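### Plate task: right-arm-only grasps, keep or drop?

**remzi_akbulut:** Going through the Palik table set. 111 episodes, and in 21 the left gripper never closes. I'd drop those before training. The policy will learn to park the left arm.

**fitberg_lab:** Disagree. If the plate can be handled with one arm, that's valid data. Tag it and balance at sampling time.

**remzi_akbulut:** Tagging needs a rule. Gripper width alone won't separate "idle" from "waiting to take a handoff."

**bparsons:** Use width plus wrist travel. We did that on Sostura and hand-checked the leftovers. I'd worry more about rim grasps with the plate near vertical, like the yellow one in the still under my post. Those need their own tag.

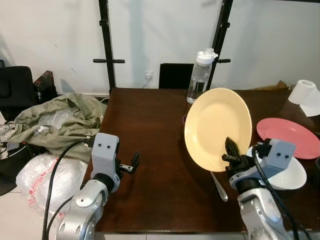
### Split from thread: tagging rules

**fitberg_lab:** Proposed tags: `left_idle`, `rim_vertical`. Two annotators per episode, Beryl breaks ties.

**remzi_akbulut:** Fine for tags. I still want a run without the 21.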